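第四讲 季度目标与执行跟踪（讲义）

课程：中型企业经营规划
本讲对应教材第五章，课前请读完Bilov案例的前半部分。

一、上一讲的遗留问题

上一讲讨论了年度目标怎么定。作业里最常见的毛病是把部门的日常工作写成目标，例如“做好客户服务”“加强成本控制”。这类句子到年底没法判断完成与否，复盘时各说各的。本讲接着讲年度目标定下以后怎样拆到季度，季度里怎样跟踪，出现偏差时由谁处理。

二、从年度到季度

年度目标拆到季度，常见的做法有两种。

第一种是平均拆分，把全年数字除以四。做起来快，但忽略了季节性。零售、教育、工程类企业的收入在各季度之间差别很大，平均拆分会让淡季的团队一开始就落后，旺季的团队又过于轻松。

第二种是按里程碑拆分，先确定年底要达到的状态，再倒推每个季度末必须完成的事项。Bilov公司用的是第二种。该公司做工业清洗设备租赁，年度目标是把续租客户做到314家。它没有给四个季度分配相同的新增数，第一季度只要求完成合同模板和续租流程，第二季度起才考核数量。

两种方法可以混用。数字类指标参考往年同期的比例，建设类指标按里程碑。

三、季度重点的数量

每个季度公司层面的重点控制在五项以内，部门层面三项以内。超过这个数量，管理层会议的时间就会被汇报占满，留不出时间讨论问题。

Dastura的例子：该公司第一年推行季度规划时，各部门一共报上来28项重点，全部写进了公司计划。季度结束时完成2项，其余的都在“进行中”。第二年改为先由管理层定公司重点，部门再围绕公司重点提自己的事项，凡是对应不上的一律放进备选清单，下个季度再议。

请注意备选清单的用处。放进清单的事项保留提出人和提出时间，季度末统一过一遍。有些事项过了一个季度就没有人再提，可以直接删掉。

四、责任人

每一项重点只写一个责任人。两个部门共同负责的事项，也要指定其中一个部门的负责人，另一方写在“协作”栏。

责任人不一定亲自做这件事，但要回答三个问题：现在进展到哪里，下一步是什么，需要谁配合。

课堂上有同学问，责任人中途离职怎么办。处理方法是在交接清单里单列季度重点，由其上级在一周内重新指定，不要默认由接任者继承。接任者往往还不熟悉情况，季度可能就过去了。

五、领先指标与滞后指标

滞后指标反映结果，如收入、毛利、客户流失率。领先指标反映能够影响结果的活动，如拜访次数、报价响应时间、样品寄出数量。

季度跟踪以领先指标为主。滞后指标出来的时候，这个季度通常已经结束或接近结束，能调整的余地很小。

选领先指标时检查以下几点：
1. 每周能不能取到数据；
2. 执行的人能不能直接影响它；
3. 它变化以后，结果指标是否在可接受的时间内跟着变化。

第三点需要历史数据支持。没有历史数据的企业可以先选一个，跟踪两个季度后再判断去留。

Gellberg做企业培训，起初把“网站访问量”作为领先指标，跟踪了两个季度，与签约额没有看出关系。后来换成“首次沟通后提交方案的天数”，要求控制在一周以内，销售例会上也容易讨论。

六、周会与月会

周会时间30分钟，固定时间开始，例如上午九点，不因个别人缺席改期。议程如下：

指标通报。只报数字和颜色（绿、黄、红），不解释。
重点进展。责任人每人一句话，正常或偏离。
问题讨论。从偏离的事项里挑最重要的一到两个讨论，其余会后处理。
待办确认。写明事项、责任人、期限。

月会时间长一些，内容是看趋势。单周的红色不一定说明问题，连续三周红色要在月会上拿出来讨论，并由责任人提交书面的调整方案，篇幅不超过一页。

常见错误：周会开成汇报会，每个部门讲十分钟；待办事项没有期限；上周的待办没有在本周会上核对。

七、补充阅读
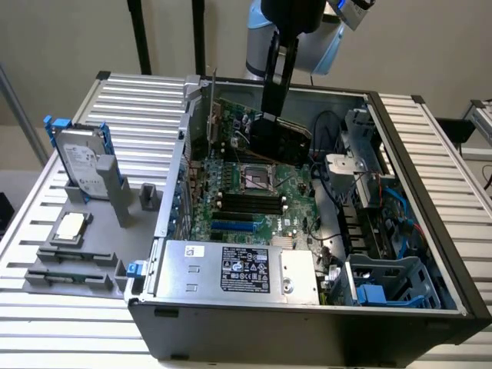
文／经营规划课程组　　栏目：案例选读　　九月更新

Contreras公司：第三季度为什么停掉一项重点

Contreras是一家办公家具经销商，第三季度定了四项重点，其中一项是开设第二个仓库。季度过半时，选址已经完成，租金谈判也接近尾声，但现有仓库的周转数据显示，积压主要来自少数几个长期不动的品类。

管理层在月会上决定暂停开仓，先清理积压品类。责任人最初反对，理由是前期投入已经发生。讨论后的结论是，前期投入不作为继续的依据，只比较从现在起的成本和收益。

暂停以后，公司把这项重点标为“终止”，没有标为“未完成”，并在季度复盘里写明终止的原因和当时依据的数据。原有的责任人转为负责积压清理。

阅读时请思考：如果月会上没有周转数据，这个决定会在什么时候做出？终止一项重点需要什么级别的人批准？

八、季度复盘的格式

复盘文件分四栏：事项、原定结果、实际结果、原因。原因一栏要写具体，“市场环境不好”“沟通不够”都要退回重写。

复盘在季度结束后两周内完成，与下个季度的规划会隔开至少一天。两件事放在同一天做，复盘容易草草收场。

九、作业

1. 以自己所在企业或Bilov案例为对象，写出下一季度的公司重点，不超过五项，每项注明责任人岗位和季度末的可检验结果。
2. 为其中一项选定一个领先指标，说明数据来源和每周取数的方式。
3. 阅读Contreras案例，写一页以内的意见，说明是否同意暂停开仓。

作业在下一讲上课前提交，文件名写学号和讲次。下一讲内容为现金流预测与季度预算，请带上计算器或笔记本电脑。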